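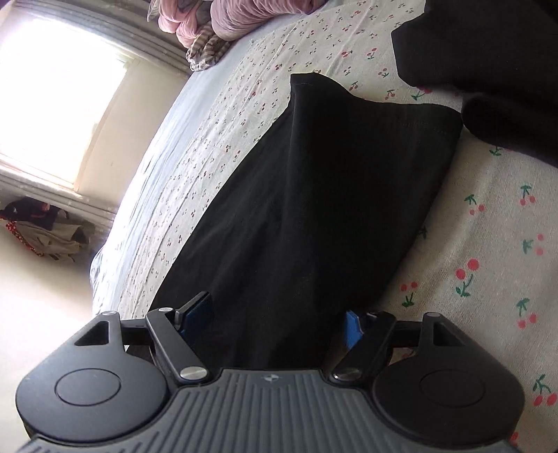
Le match de Rana contre Bistitz est passé à 88 minutes de rien et deux minutes de football. Je l'ai suivi à la radio, dans la cuisine, en finissant la vaisselle. But sur corner, tête au second poteau, terminé. Trois points qui font du bien au classement : Rana remonte à la 7e place.

Le milieu à trois ne marche toujours pas. Le 10 redescend trop bas pour chercher le ballon et il ne reste plus personne devant. En avril, c'était déjà pareil.
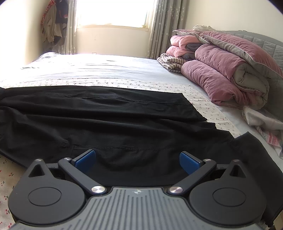 Vêtement noir posé sur le lit.

Côté Bistitz, bloc très bas, peu de fautes, une seule frappe cadrée. Leur gardien a retardé l'échéance deux fois en première période.

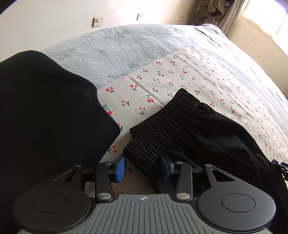
Farine m'a écrit en commentaire que je suis trop dur avec le milieu, et que sans le pressing du 10 Bistitz serait sorti plus souvent. Peut-être. Je regarderai le résumé.

Prochain déplacement à Gosulis, sur synthétique. Rana n'y a pas gagné depuis trois saisons.
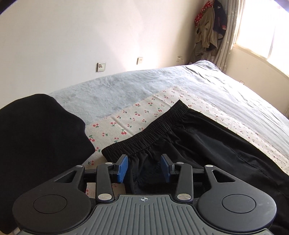

Le car des supporters part à 13 h 30 du parking du stade. J'ai pris ma place hier soir.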